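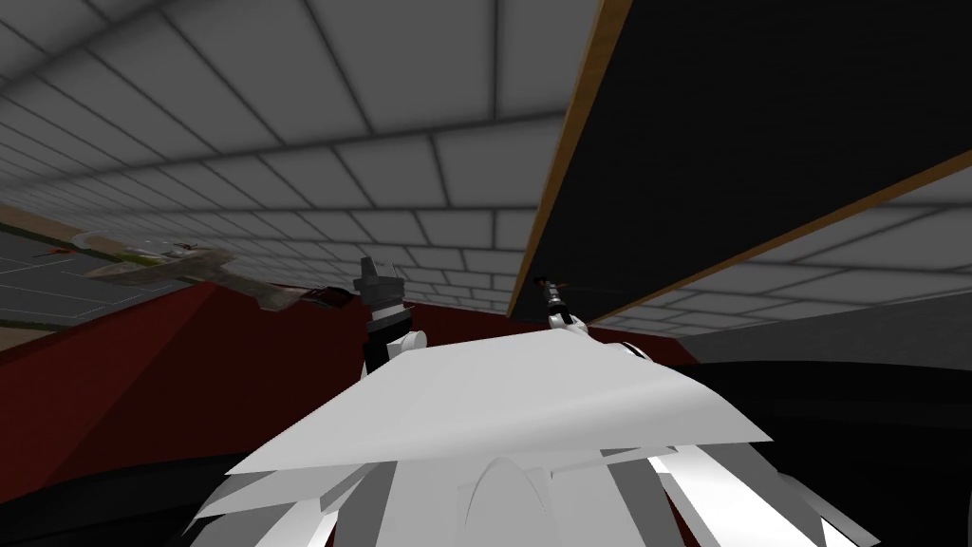
Prirby, a robotics startup based in Drundport, says it has gathered 1049 practice runs for the two-armed robot it hopes to sell to small warehouses, and every one of them took place inside a computer. The company announced the total on June 23, 2023, calling it proof that machines can be taught household and stockroom chores without wearing out costly hardware. In the simulation a person steers both arms through a task while the software logs each movement, and the learning system later tries to copy what it was given. The setting is spare: a dark red table under a tiled ceiling, with a toy airplane in camouflage colors lying toward the far left end, well away from either gripper. Real stockrooms are seldom so tidy.

Founder Kiros Habte said the collection, named Kevutano, will keep growing through September. "Every run teaches the model something," he said.

How much it teaches is harder to pin down. Prirby's own notes show that 436 of the runs were marked as failed or abandoned, and the company has not decided whether to train on them. It has also not published a success rate for the system on a physical robot – the figure most buyers would ask for first.

Ľubomír Kollár, a consultant at Woldemariam who has reviewed similar projects, was unimpressed by the total. He noted that the runs came from five operators working on two tasks. "You get a lot of the same hand doing the same thing," he said. "Then the table is a different height and it falls apart."

Habte said tests on a real machine are planned but gave no date. Pricing has not been announced either, although Prirby is already taking deposits.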